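Forum > Clothing Care > Knitwear storage

Folding patterned sweaters for a shallow drawer

wundis42
March 1, 2022
I've refolded my winter knits since January and the heavier ones still come out uneven. Current method: lay flat, fold sleeves across the back, fold in thirds from the hem. I work on a bed with a slatted mat on top, so the surface is firm. The problem is the multicolor geometric ones, where the ribbed cuffs add thickness on one side.
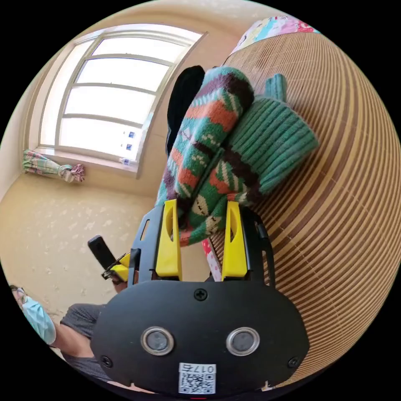
khunthong_k
Thirds is the wrong fold for a heavy knit. Fold in half once, then roll from the hem. The cuffs end up inside the roll and the height is even.

wundis42
Rolling stretches the neckline on mine. I'd prefer to keep it flat and fix the sleeve position. At the moment I turn the sleeve back just below the neck ribbing.
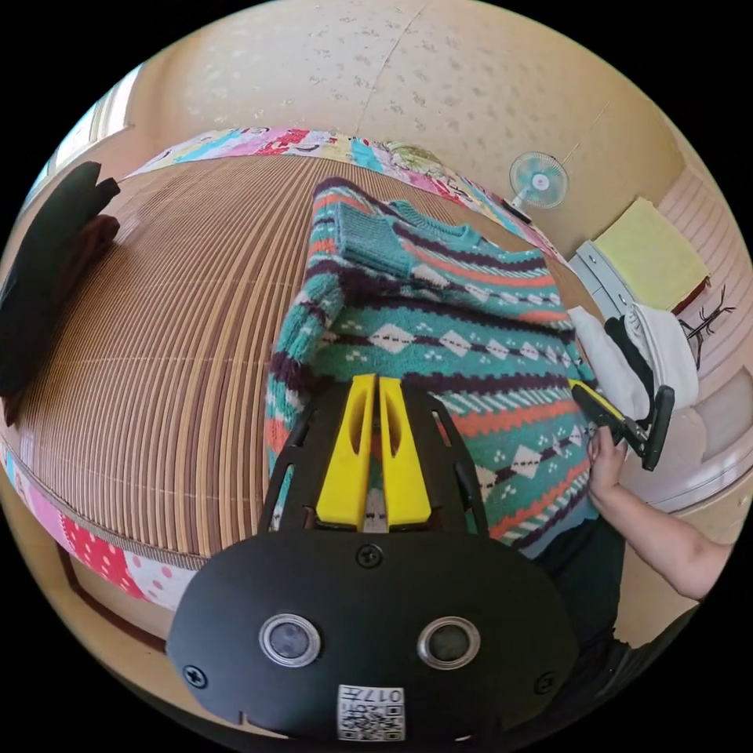 Teal sweater on the mat, sleeve folded back.

tridari
Disagree with khunthong_k. A tight roll puts tension on the outer layer. If you must roll, keep it slack. Otherwise bring each sleeve straight down along the side seam, so the cuffs sit at the hem and not on top of each other.
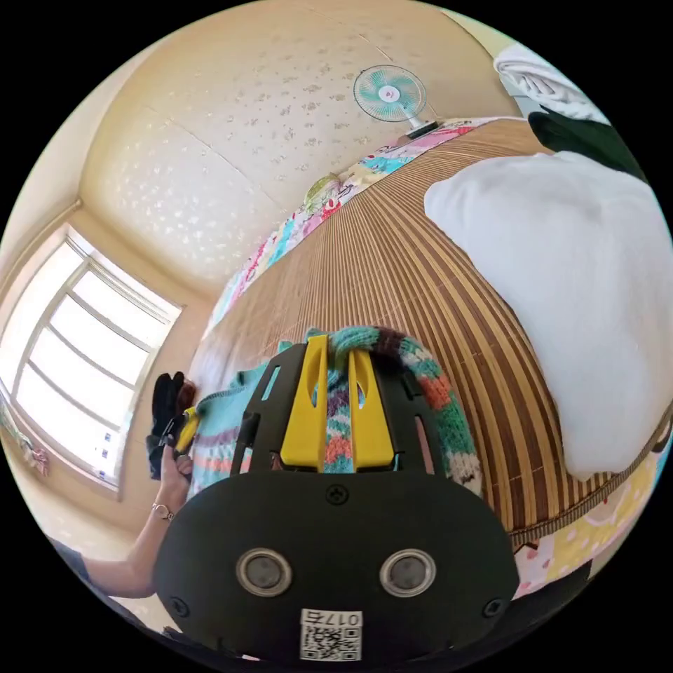
Does a firm surface make any difference?
Mostly for the first fold. On a soft mattress the hem drifts while you square up the shoulders.

khunthong_k
I have rolled mine for 4 winters with no stretched ribbing. Yarn weight matters more than method.

wundis42
Tried the side seam version. The stack is lower, but the fold is wider than my drawer divider, so I'll turn the hem up first and then halve it.

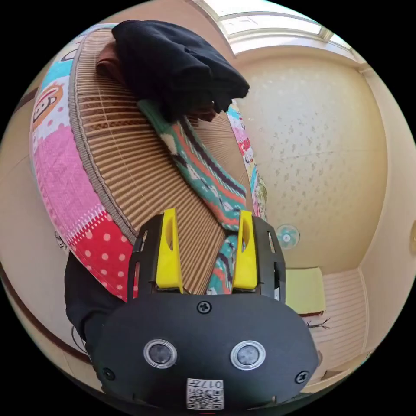

If that is still too wide, the divider comes out and the thick ones go in on their own, folded edge facing front. The thin knits can stay in thirds.

tridari
Turn the hem up by the depth of the ribbing only. Any more and you get a ridge.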